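Trays that don't slide about?
Kitchen & Table > Serving bits

skaltum_sue
need a tray for carrying teas out the back. got the orangey wood grain one from Flercombe, raised rim all round the bits that matter. other half wants white. opinions pls, quick

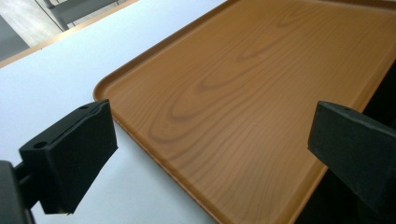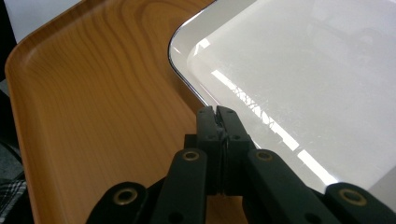
wood grain in both, white one with the silver rim only in the second

Reply 1
grerk5
White. Looks smarter. Tho it'll show every smear

Reply 2
Ruotsalainen_fan
disagree, wood one. white's far too shiny, look at that glare. Had a glossy one 3 years, scratched to bits

Reply 3
skaltum_sue
is the grain printed tho? does that wear off

Reply 4
Ruotsalainen_fan
mine hasnt. hand wash, no dishwasher

Reply 5
grerk5
still say white. Grerkthorpe market had them for £11 in March, worth a look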